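2025-10-13
By Gizella Szabó

Vilmos Major has been comparing grippers since September and he is a bit tired of being asked which one won. "Depends on the part," he says, before I've got the recorder flat on the bench. "Next question."

He runs the test bench at Dradcombe, where the job on the table is taking old desktop PCs apart and, harder, putting pieces back in. Processors mostly. Memory. The odd fan plug. There were 4 grippers on the list when he started. Two are left, the Jidach and the Tesus, and he swaps between them on the same arm, same controller, same wrist camera. "Change one thing. People change three things and then write a report."

So how do you score a gripper? Slowly. Each one gets 200 tries at a task, then a rest, then the fingers get checked with a feeler gauge. Total so far is 2,584 logged grasps, counting the ones he threw out. Why thrown out? "Light. I had a lamp in the wrong spot and the camera saw nothing but glare off the processor lid. That's not the gripper's fault. I'm not going to blame the gripper for my lamp."

The processor is the part he keeps coming back to. Small, square, shiny on one side, and you can't grab it just anywhere. On the boards he's using the pins are in the socket, so a bad drop wrecks the board and not just the chip. "A memory stick forgives you. You push, it clicks, fine. A socket like that, you come down a hair crooked and you've bent something you can't see without a loupe."

The Jidach is stronger. Closes fast, holds tight, and in his numbers it hardly ever dropped a chip. Trouble is the tilt. When the fingers close, the part rolls a little, and the roll isn't the same twice. The Tesus is weaker and, his word, "mushy", but the roll repeats. "If it's wrong by the same amount every time I can fix that in the controller. Give me wrong and steady."

I ask about cost and he waves it off, then answers anyway. A set of replacement fingertips for one of them ran him 900 dollars with shipping. He won't say which for print. He now makes his own pads.

What about the camera? He tried it overhead first, on a pole. Nice view until the arm got in the way, which was every time it mattered. On the wrist you loose the big picture but you get the part and the socket together, at least until the last bit of the approach. "Then the fingers cover half of it and you're working from memory. The controller is, I mean. Not me." He'd like a second camera, from the side. Hasn't ordered it.

Cables are the other headache. In a bare test board there are none. In a real case they're everywhere -- looped over the board, hanging off the drive cage, springing back after you've moved them. The planner doesn't know about them. Vilmos tied them down for the first week, then stopped. "Tied down, both grippers looked great. I was fooling myself." With the wires left alone the scores dropped for both, and the wider Jidach body dropped more becuase it snags.

Would he buy the Tesus, then? Long pause. He'd buy the Tesus for chips and the Jidach for pulling fans and brackets, and a tool changer to go between them, and he hasn't got a tool changer. He's also drawn up a finger of his own, longer and thinner at the tip. The file is called Major, after himself, "because the other names were taken." First set is due back from the shop next.

Before I go he starts another run. Board in the case, load plate open, socket bare. He watches the monitor, not the arm. 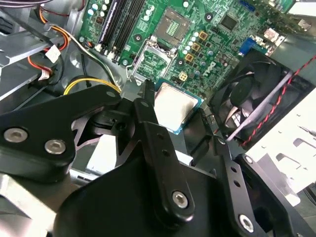 Wrist camera view, processor in the gripper near the open socket.

Contact the editor | © 2025 Dradcombe | Back to top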